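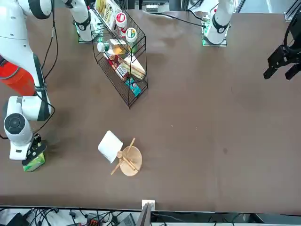
**Department of Mechanical and Control Engineering, Drotgate College - Student Project Report**

Submitted by Lionel Naylor, 22nd September

## 1. Purpose

The department asked for a review of the Tuvis two-arm kit before deciding on its use in the second-year laboratory course. This report covers setup, handling of small packaged goods, and the written material supplied by the seller, Osman.

## 2. Work Area

Both arms are mounted at a brown tabletop, with a black wire display rack between them. The rack is stocked with jars, boxes and wrapped food. The right arm is shown holding a small green carton with a white top just above the table, while the gripper of the left arm is open.

## 3. Results

The test plan called for 217 pick attempts with the right arm. Of these, 59 failed, mostly on soft wrappers. Cartons gave little trouble - the black fingers close evenly on flat sides. Jars required a slower approach speed, which was set in the Kasta software.

Setup took 11 hours over two sessions. The manual does not explain how cables should be routed below the table, and the section on joint limits refers to an earlier model.

## 4. Recommendation

The kit is suitable for supervised laboratory work. Purchase of 2 further gripper sets is advised, together with a corrected manual from Osman.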